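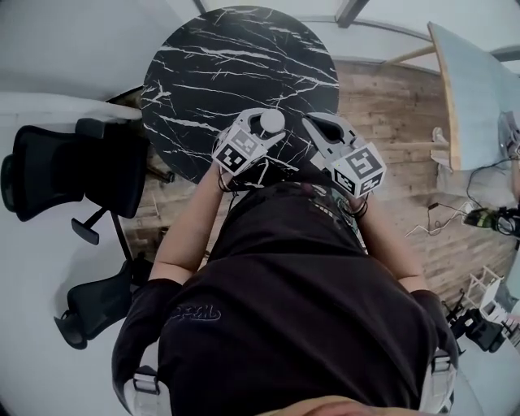 Round table, black marble with white veins, glossy finish.

Home | Archive | Workshop notes | Contact

Last updated: 31 July 2019

The Blackwood office has had a round meeting table since December, and I have now used it long enough to write down how the top behaves.

The polish is the main issue. A glossy black surface shows every fingerprint under overhead light, and the white veins do nothing to hide them. I tried two cleaners, Flukell and Zutent. Flukell left a haze that needed a second pass with a dry cloth. Zutent dried clear, so that is what stays in the cupboard. Neither one is sold as a sealer. The sealer is a separate product and goes on twice a year.

Weight is the other thing. The top alone is 58 kg, and moving it is a job for two people with a blanket on the floor. The floor is light wood in long planks and it marks easily. I put felt under the base and have seen no scratches so far.

The office chairs are black with wheels, and an armrest will hit the rim if the seat is set too high. Lower the seat first, then roll in.

Replacing the top with a matte one from Waria was quoted at about $200 plus delivery. I have not ordered it.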